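¿Por qué se seca la ropa?

El agua está formada por moléculas que se mueven sin parar. Las más rápidas escapan de la superficie y pasan al aire en forma de vapor. Este proceso se llama evaporación y ocurre a cualquier temperatura, también a 16 grados.
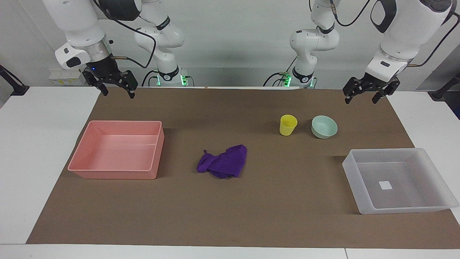

Una tela extendida se seca antes que una arrugada — tiene más superficie en contacto con el aire. El viento también influye: retira el vapor y deja sitio para más.

Si el aire ya contiene mucho vapor, la evaporación es lenta. La humedad relativa mide esa cantidad y puede llegar hasta el 100 %.

Texto: Nanami Sekiguchi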